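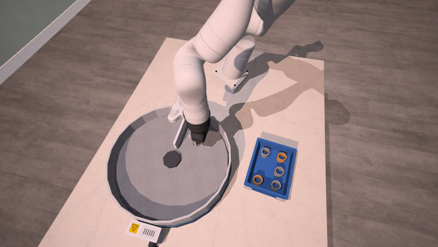 How to ask for something without hinting

Most of us were raised to hint. You sigh near the dishwasher, you remark that the bin is looking full, and then you're cross for the rest of the evening with a person who agreed that yes, it was looking full.

Asking outright feels rude for the first week or so. Do it anyway.

Step 1. Work out what you want. "More support" is a mood. "Please pick up the kids from swimming in February while I'm on the late shift" is a request.

Step 2. Write it down in one sentence. If it needs a semicolon, you have two requests and a grievance. Save the grievance for another day.

Step 3. Pick your moment. Don't ask anyone who is hungry, driving or looking for their keys. I once raised the subject of holidays with my other half at the Gatircombe roundabout and we went around it 5 times.

Step 4. Say the sentence, then stop talking. You will want to fill the silence with "but only if it's no bother". Count to 7 in your head instead.

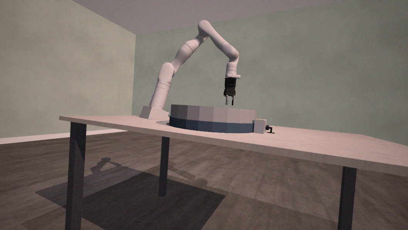

A robot arm at a long, pale table.

Step 5. Let them say no. If a no would get them the cold shoulder until breakfast, what you made was a demand wearing a nice cardigan. Ask what would work for them and see if you can live with it.

Step 6. Say thanks once, in a normal voice. Skip the "finally".

If it goes badly

Apologise for the tone if the tone was bad, and leave the request standing. My first go was a text message that felt like 3000 words and used the word "honour" twice. The reply was a thumbs up. I still don't know which part it was for.

Try a small one first, like who chooses the takeaway.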